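3.2 Fee disputes against former counsel

Sample is small. We pulled contract claims by former clients from the Nilham county docket, 180 files, coded by two readers (Danladi and the first author). Coding sheet follows Abeysekara, minus the malpractice items.

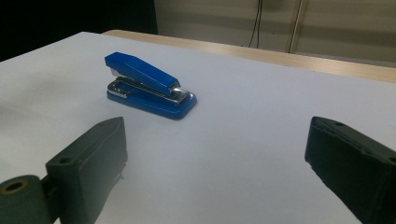
Figure 2. Blue stapler on a white tabletop.

Written fee agreement present or absent, that was the main split. Oral agreements did worse at summary judgment, as expected. Receipts mattered more then we thought. Cash payers mostly had none.
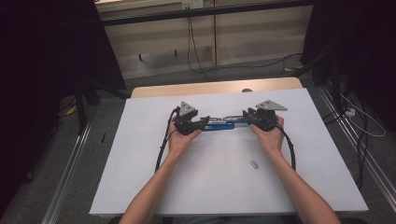
Where the former lawyer denied payment outright, bank records usually settled it, and the case rarely got to a jury. Trallimano reports the same pattern for small firms. Disagreements between readers went to Baoshan Fang, Monday calls. Sealed files left out. Appeals not tracked, see the Nudonard apendix for the codes.

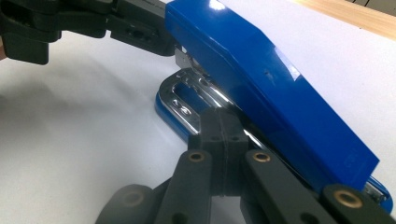 3.3 Limits

One county, bench and jury trials pooled. Settled cases have no amounts.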